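Skellgate Course in Robot Data Practice
Handout 8: Working rules for handheld gripper sessions

Read this before the Friday lab. The lecture covers the same ground faster and leaves out the checklists.

1. Why there are rules at all

A handheld gripper records what a person's hand does so that a robot arm can later be trained to do something like it. The recording is only useful if the arm could have made the same motion with the same view. Most of the rules below come down to keeping those two things matched. The rest are about people working close together in one room with tools in both hands.

The Vavcombe set, which we use for the exercises, has 1,240 episodes. Before you get it, 22 have been taken out for marker loss. Look at the rejection notes in the course folder and read at least a few of them.

2. Before a session

Check the finger pads first. They should close evenly, with the same gap on both sides, and the textured faces should be free of dust and tape residue. Wipe the lens with a dry cloth. Do not use your sleeve.

Markers are checked next. A marker card must be flat, clean and fixed so that it does not rock when the tool is tapped. Bent cards are replaced, never pressed flat and reused.

Head-mounted gear goes on last. Clamp it to the cap brim, tilt it toward the work area, then look down at the table and have your partner confirm the view on the monitor. If you wear glasses, allow extra time for this.

Cables need slack at the wrist and at the table edge. Reach to the far side of your work area with each hand and see whether anything pulls.

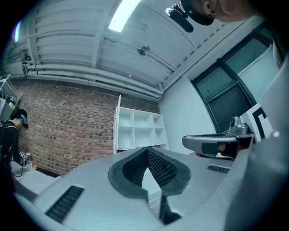 3. Sharing a room

Two or more operators may record at the same time if the following hold.

Each operator has a separate work area, and reach zones do not overlap.

Every marker in the room has its own ID. Duplicate IDs are the most common fault in the Vavcombe notes and the hardest to repair afterward.

Anyone not recording stays out of the reach zones. Walking behind an operator is allowed - speak first.

Vent grilles on the tool body stay uncovered. Do not rest the tool vent side down between episodes.

4. During an episode

Start and end with the fingers open and the tool held still. Move at the speed the arm can follow, which for the Lodine arm in our lab is slower than most people expect. Keep your own fingers off the pads. If you drop an object, finish the motion, stop, and mark the episode as failed. Failed episodes are kept, under their own label.

Do not talk to the person next to you while recording. A question can wait until the episode is closed.

Take a break after 13 episodes. Tired wrists drift downward, and the drift shows up in the data before the operator feels it.

5. Raising the tool

Between episodes the tool may be turned upward to check the pads or the lens. Ceiling lights can wash out the view when this happens, so pause the recording or trim the segment later. The Nambiar template has a field called "tool up" for this. Fill it in even if the segment is short.
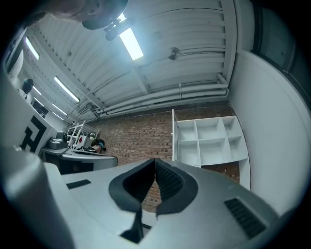
Figure 2. Gripper tilted toward the ceiling, finger pads meeting in a narrow V.

6. After a session

Open the fingers, set the tool in its tray and coil the cable loosely. Copy the files before anyone changes the room layout. Write down the room, the marker IDs in use and any tool that was swapped partway through.

For Friday: bring a completed Nambiar template for one practice session and be ready to explain each episode you marked as failed.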